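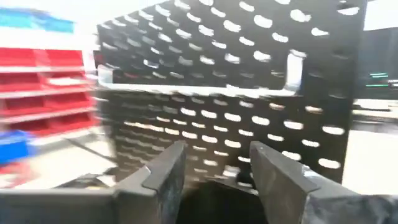

The Night Bus to Corville

I have been in love with the 119 since I was small enough to stand on the seat, and I will not hear a word against it. It leaves Jemstead from the stop outside the shoe mender's, it goes up over the moor with its heater roaring, and it comes down into Corville at an hour when only the bakers are up. My grandmother took me on it every winter. She packed egg sandwiches and we ate them before the first roundabout, every time!

So when I heard it was being stopped for good, I bought a ticket for the last run. I bought it weeks early and kept it in the biscuit tin so I couldn't lose it, and then I forgot which biscuit tin, and I very nearly missed the whole thing.

There were five of us at the stop, all stamping our feet. A woman with a cello. Two lads in matching scarves who turned out to be going only as far as Skillwood and were slightly ashamed of it. A man with a flask, who offered the flask round. It was tea, very strong, with far too much sugar, and I can still taste it.

The bus came round the corner lit up like a birthday cake. Somebody at the depot had hung paper chains all down the inside, pink and green, and the driver was wearing a tie. I had never seen a 119 driver in a tie. She took my ticket, looked at it, and gave it back without tearing it.

"You'll want to keep that," she said.

I sat where my grandmother and I used to sit, left side, one behind the wheel, where the floor is warm. The cello got its own seat. Off we went, past the swimming baths and the chapel and the field where the circus comes in May, and I had my nose on the glass before we were out of the lamps.

People say there is nothing to see on a moor at night. Oh, but there is! There are sheep's eyes, for a start, green and gold and perfectly calm. There are farm windows a long way off, and you can make up whole families for each of them. There is the reservoir, which you never quite see, only a place where the stars have somewhere else to be. My grandmother used to nudge me when we got to it. "There's the sea," she would say, and I believed her until I was seven, and for a good while after that I pretended to.

At Skillwood the two lads got up to leave and then stood in the aisle whispering. The driver waited with the doors open and the cold pouring in.

"How would we get back?" one of them asked.

"No idea," said the driver.

They sat down again. We cheered, all of us, the man with the flask loudest, and the doors hissed shut.

After that it was a party. The woman took her cello out, which I wouldn't have thought possible on a bus, and wedged the spike against the foot of a seat, and played us something slow that went up and down with the hills. On the bends she lost her place and laughed and found it again. One of the lads knew a song that fitted over the top. The man with the flask was crying a little and didn't mind who saw, and he told me he had proposed to his wife on this bus, just past the Lengyel quarry, and that she had said she'd tell him at Corville.

"And did she?"

"She made me wait till the clock tower."

We went quiet for the quarry. The driver slowed right down without being asked, and she flicked the inside lights off so that we could see out, and there was the whole dark bowl of it with snow along the rim. Then the lights came on and the paper chains were swinging and the cello started up again.

I had brought egg sandwiches, of course. I had meant to eat them before the first roundabout, as is right and proper, but in all the excitement I'd forgotten, and now I handed them round as we came down the last hill. They were squashed and there weren't enough, so we tore them into bits.

Corville was just beginning to smell of bread. The driver turned off the engine and none of us moved. We sat and chewed, looking up at the clock tower, and when it struck, the man with the flask said "Yes," very softly, in somebody else's voice.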